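August, bench 2, started 9:40

Picking up from the branch where the planner was timing out on container tasks. Goal for this session: get the descent into an open-topped container to plan reliably with the Cledero collision package, and find out why the perception side keeps handing us a rim that isn't there.

State at start: main is on the new trajectory server, the container branch was two merges behind. Rebased, one conflict in the gripper offsets file. Kept the branch values. The Tamayo driver builds clean after that, with the usual warning about the deprecated timestamp call.

First run of the replay set: 1458 recorded scenes, planner only, no hardware. Most failures are in the same place as before. The planner finds a pre-grasp pose over the opening, then rejects every straight-down path because the wrist mesh touches the container mesh. Looked at a handful of them in the viewer. The container mesh is wrong in all of them. Paper bags come out of the depth pipeline with a skin stretched over part of the opening, so the planner thinks it's going through a lid.

The skin comes from the hole filling step in Farix. It was put in for boxes and bins, where a hole in the depth image almost always means a shiny patch on a flat wall. With a bag the hole is the inside of the bag, in shadow, and the filter closes it from the rim inward. Turned hole filling off for anything labeled soft container. That alone cleared most of the rejected descents in replay. It also brought back speckle on the outer walls, but the padding covers that.

Padding: was 30 mm on all sides, copied from the bin config. Far too much for a bag. With that much padding on both walls there's very little left to fit the wrist through. Dropped it to 8 mm on the rim and left it at 30 below the rim on the outside. The two values are now separate parameters (rim_pad and wall_pad) so we stop editing one to fix the other. Config loader checks that both are present and refuses to start if one is missing.

11:15. Second problem, and this one is on us. The self-collision model has the arm links and the gripper but nothing for the cables. The planner is happy to rotate the last joint most of the way around to save a little travel on the other joints, and on the real arm that drags the cable sleeve across the rim. In simulation it looks fine, of course. Two changes:

– added a capsule to the wrist link to stand in for the sleeve, attached to the link so it moves with it. Crude, but the checker is fast with capsules.
– put a cost on last-joint rotation during the descent segment only. Free motion above the container keeps the old limits.

The capsule doesn't bend and the sleeve does, so there will be poses it calls free that aren't. Anybody running long reaches to the far side of the table should step through the path before letting it go at full speed. 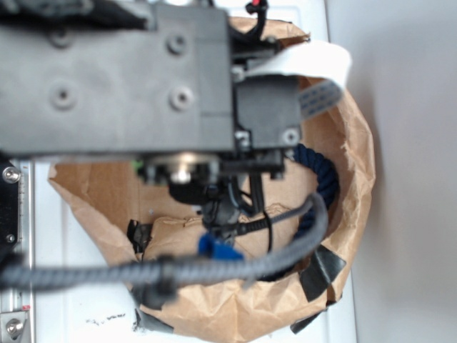
For descents on hardware I'm using the slow profile, with the path approved by hand at each waypoint. The approval prompt in the Satbridge console still hides the joint values when the window is narrow. Filed that again.

Also noticed that the fingertip frame and the camera frame disagree by a small amount after a restart, and agree again after homing. Suspect the driver publishes one transform before the encoder offsets are read. Haven't chased it. Workaround for now is to home before the first perception call. I added this to the startup script, so it should happen without anyone thinking about it.

One more thing on the grasp side. The candidate generator treats crumpled paper as a pile of small objects and scores some of the folds quite high. Tried raising the minimum cluster size, which drops the folds but would also drop small parts. Put it back. It probably needs a class label from the segmentation output instead of a size threshold, and the label is already in the message – the generator just ignores it.

To do:
– rerun the full replay set with the capsule and the new padding together, compare planning times against main
– read the class label in the candidate generator
– transform order in the Tamayo driver, check with logging on at boot
– write a regression test for the closed-opening case, one bag scene and one bin scene
– merge the padding parameters separately, they don't depend on the rest

Branch pushed at 12:50, not ready for review. Bench left powered down, e-stop in.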